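# Terracotta-colored dishes for a Sunday lunch: what would you serve on them?

**Parisa Babaei**

Hi all! I finally gave in and bought myself some dishes in that warm pinky-orange color I have been staring at for ages, and now I want to build a whole lunch around them. It's for Sunday, seven hungry people, and I'm so excited I've already rewritten the menu twice.

My problem is that everything I cook is orange! Carrot soup, roast squash, a lentil thing with paprika. I love all of it but I'm worried it will just vanish on the plate.
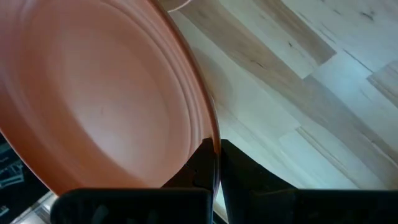 I can cook pretty much anything that fits in a small oven, and I have 2 burners that work properly. One guest doesn't eat meat. What colors of food look good against terracotta, and does anybody have a dessert idea that isn't apricots?

**Huguette Bouvier**

Oh, what a fun one! Go green and go white. My favorite thing on a warm-colored plate is a big heap of shaved fennel and cucumber with dill, lemon and plenty of soft goat cheese. It takes no cooking at all, so your burners stay free. Blanched green beans with toasted almonds are lovely too, and you can do them in the morning and dress them at noon.

Keep the lentils! Just use the small dark green kind in place of the red, with a spoonful of thick yogurt on top and a lot of parsley. Simmer them for 30 minutes, then start tasting, and salt them at the end. I make a huge pot of these every October and never get tired of them.

For the squash, leave the dark green skin on (kabocha is great for this) and scatter feta and mint over it. You get your orange food and it still shows up. 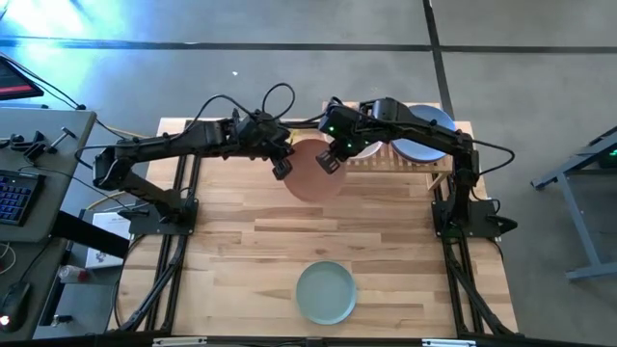 *Pink plate on the butcher-block table, slatted rack behind.*

Dessert: meringues with blackberries and whipped cream. The purple juice running into the cream looks fantastic, and meringues can be baked the day before and kept in a tin.

**Danylo Romaniuk**

beets. roasted, sliced, sour cream, chives. done

**Lucimara Brito**

Seconding the beets, though dress them separately or your goat cheese goes pink! I'd add black rice for the person who skips meat, it looks amazing with avocado and lime. Soak it overnight and it cooks a lot faster. And Parisa, please come back and tell us what you made, I want to steal the menu for my sister's birthday.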